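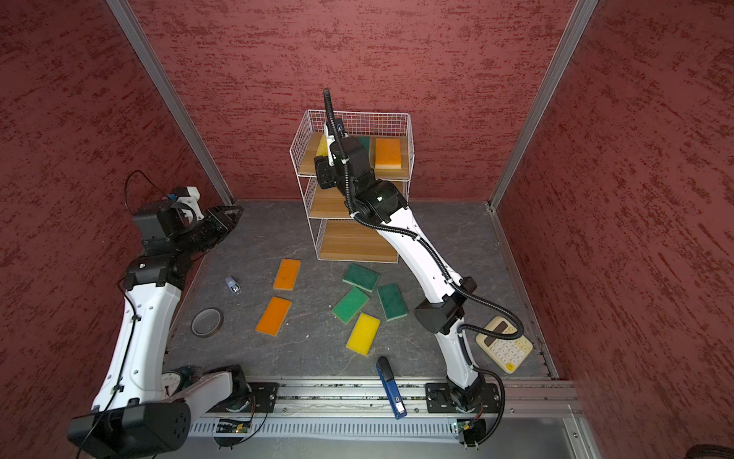
I finished reading the scripts of Kusura last night, all four episodes, and I want to write down some thoughts before I forget them. It will be a long thread. Please mute me if you are waiting to watch it without knowing anything.

For those who don't know the book: Kusura is a novel by Judit Fekete, 155 pages. A woman returns to the village where her father was the organist, and she must decide what to do with the organ. Very little happens. I have read it two times in Hungarian and one time in English.

The adaptation was written by Raelene Grimshaw and Horațiu Barbu for Lulolia. The scripts are free to read on their site until the end of June. You must give an email address, and then the link comes after a few minutes. Mine went to the spam folder.

First, the good part. Grimshaw understands that the priest in this story is not a villain. In a weaker script he would be the man who says no. Here he is tired and he likes the daughter, and he has a roof to pay for.

There is a dialogue in episode 2 between him and the daughter, in the kitchen, that is not in the novel. He asks if she still prays. She says, "I still know the words." He says that on some days this is also what he has. I read this page three times.

My opinion is that television is often shy about faith. The believer is a fanatic, or he is a saint with soft music. I would like to see more people for whom church is a place where you go on Sunday and are bored and sometimes are not bored.

Now the difficult part. The novel is in the first person and the narrator is lying to us for half of it. How do you do this with actors? Barbu's solution is that we see the father's funeral more than once, and each time some detail is changed.

On paper it works very well. I am a little afraid of it on the screen. The viewer who looks at the phone for one minute will think it is a mistake of continuity.

I asked about this in the online talk that they gave in the fall. Barbu answered that he prefers to lose that viewer. Grimshaw laughed and said that she does not prefer it. I think this is a healthy way to write together.

Another thing from the same talk. Fekete gave them permission to change everything except the last sentence of the book. The last sentence is about weather. They put it in the mouth of the bus driver, a character who has no other line. 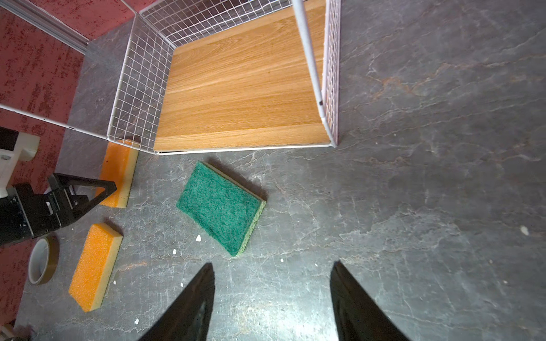
White wire basket, gray surface.

Continuing after dinner.

Somebody asked me in a reply if the English translation is good. I am not the best judge, but I think yes. It is by Ferenc Pap, published by Bollis. He keeps the long sentences. In some places he chose "chapel" where I would say "church," and it makes the village smaller than it is in my head.

I also compared the names. In the scripts the sister is called Ilka, in the book she has no name at all, only "my sister." I understand that actors need something to call across a yard, but I miss it. When she has a name she is a person who could leave.

What I did not like: episode 3. The buyer from the city comes and he explains to us why old organs matter. We already know it, we heard the father tune one for half of episode 1. I would cut this speech to two lines and give the rest of the time to the sister.

Houda Ait Brahim wrote an essay about the same problem, the character who enters the story to tell the viewer what it is about. She calls him "the professor with a suitcase." She teaches adaptation in the evening course where I was a student, and she made us take him out of every exercise. Now I see him everywhere.

A correction to my post above: the scripts stay online until the middle of June, not the end. Thank you to the person who wrote to me.

If you want to hear it before you can see it, there will be a reading of episode 1 by the Szilágyi theater group, live on their page. It is free but you have to sign up. More than 3080 people already did, so maybe don't wait with it.

I will listen with the book open on my knees and I will post again when it is over. If you have read the novel, tell me please what you think about the sister's name.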